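Reading time: 6 min

Week 6 notes - who does what once the arms show up

Okay, picking up where we ran out of time on Wednesday. We had the Fletex plant on the board, the one that makes housings and collars for pumps, and I had asked you what the assembly people there would say changed the most. Most of you said "fewer jobs." That's a fair guess and we'll get to it, but it wasn't the first thing that came up when I spent my two weeks out there in April.

What came up first was pace. Before the Wokero cells went in, a bench of assemblers did 493 units on a normal shift, and everybody at that bench knew who was fast, who was careful, and who you asked when a part wouldn't seat. Now the line is set for 900, and the person at the cell is mostly watching, clearing and restarting. Several people told me they go home less sore and more tired (write that down, it's going on the midterm in some form). Their hands get a break and their attention doesn't.

The second thing was talk. At the old bench you could chat the whole shift! At a cell you stand alone, and the next person is across an aisle. The company measured scrap and downtime and never measured that, so it isn't in the Karam report you read for today. Keep that in mind when you use company reports for your papers - they answer the question the company asked.

Third, training. New hires used to sit next to an older hand for 90 days. That period is gone, and what replaced it is a binder and a touch screen. The older workers brought this up more than pay, which surprised me. They had been teachers, in a small way, and then they weren't. 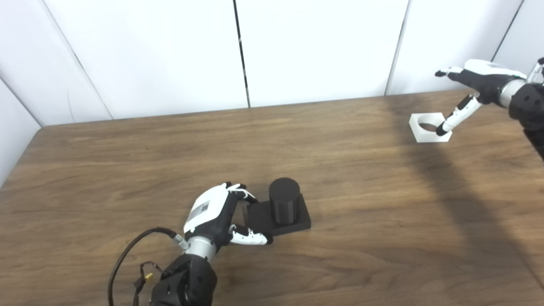 I want to spend our last bit on what "skill" means, and I'd like you to drop the idea that simple work is unskilled work. Think of any job where one part has to go over another. My uncle did it for years and would have called it nothing. But look at how much is going on with two hands, a black peg standing on its square base and a white block with a round hole in it. One thumb is by the base, the other is right at the opening of the block, and you could list a dozen little decisions a person makes at that point without ever naming them. When the Drasosach contract people wrote job grades, they put all of this under "manual, repetitive."

For next time: read the Drasosach job grades, pick one, and rewrite it so it includes what the worker has to notice. One page is plenty. If you've had a job like this yourself, use it.

Related notes
Week 5 - Time study and the stopwatch
Week 4 - What a job description leaves out
Week 3 - Shift work and families
Paper guidelines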